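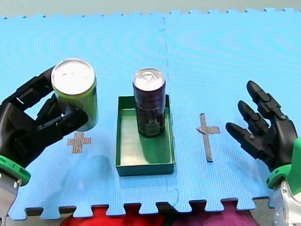 Dosen-Aufgabe auf der Matte: links die hellgrüne Dose im Griff, die dunkle im Tablett, rechts die freie Hand.

Puzzlematten fürs Datensammeln – zwölf Tage Dauertest mit der Bruleck-Matte

Eigentlich wollte ich ja endlich mal was über Teleoperation schreiben, aber dann haben mich so viele von euch nach unserer Unterlage gefragt, dass es jetzt eben eine Mattenkritik wird. Ja, wirklich, ich bewerte eine blaue Schaumstoffmatte! Und ich habe eine Menge dazu zu sagen.

Kurz zum Einsatz: Wir nehmen Demonstrationen für eine zweihändige Greifaufgabe auf. Zwei Dosen, ein flaches grünes Tablett, zwei Kreuze aus Klebeband als Zielpunkte. Radka Trajkovski und ich steuern abwechselnd, und am Ende sollen 500 brauchbare Durchgänge im Datensatz liegen, mit denen Bleddyn Gethin dann die Policy trainiert. Vorher haben wir direkt auf der Tischplatte gearbeitet und das war, na ja, laut. Jede Dose, die aus den Fingern rutscht, knallt da einmal durchs ganze Labor (Pornthip sitzt nebenan und hat irgendwann nur noch Kopfhörer getragen).

Was mir an der Matte gefällt: Sie gibt nach. Wenn ich die Hand ein bisschen zu tief führe, drücken die Finger in den Schaum und der Durchgang ist meistens noch zu retten. Auf der harten Platte hat in so einem Moment sofort die Kraftbegrenzung abgeschaltet und ich durfte von vorn anfangen. Seit wir umgestiegen sind, werfe ich spürbar weniger Aufnahmen weg. Und das matte Blau ist für die Segmentierung eine Wohltat, beide Dosen und das Tablett heben sich gut ab.

Das Zusammenstecken dauert keine Minute. Wir haben zwei große Platten aneinandergesetzt, die Naht läuft mitten durchs Arbeitsfeld und fällt kaum auf. Ich hatte befürchtet, dass die Dosen darauf kippeln, aber bisher stehen sie ordentlich. Trotzdem würde ich die Zielkreuze lieber nicht auf die Naht kleben, unsere sitzen links und rechts vom Tablett.

Apropos Kleben, da wird es leider etwas zäh. Das erste Band hat sich nach einem halben Tag gewellt, und beim Abziehen bleibt gern ein Rand zurück. Vasiliki Athanasiadis hat dann verschiedene Bänder durchprobiert, Gewebeband hält am besten. Messt die Position nach jedem Neukleben bitte nach! Wir hatten einen ganzen Vormittag mit leicht verschobenem Ziel, und das merkt man erst, wenn man die Aufnahmen nebeneinanderlegt.

Zweiter Minuspunkt: die Oberfläche. Da ist so eine feine Rillenstruktur drin, ganz dezente Ringe, und je nach Licht sieht man die in den Bildern. Bleddyn meint, das schadet nicht, ich hätte es trotzdem lieber glatt. Die Allorar-Matte, die wir im April hier hatten, war glatter, roch aber wochenlang nach Badelatschen und rutschte auf dem Tisch herum.

Noch ein Tipp aus der Praxis: Dreht zwischen den Durchgängen auch mal die Dosen und verschiebt das Tablett ein Stück, sonst lernt das Modell am Ende eure Matte auswendig. Wir wechseln alle zwölf Durchgänge die Anordnung und schreiben die Variante gleich in den Dateinamen.

Von mir gibt es vier von fünf Punkten. Für eine Version ohne Rillen würde ich sofort den fünften rausrücken – falls bei Bruleck jemand mitliest. Der Bericht zur Steuerung kommt als Nächstes, den schreibe ich zusammen mit Radka.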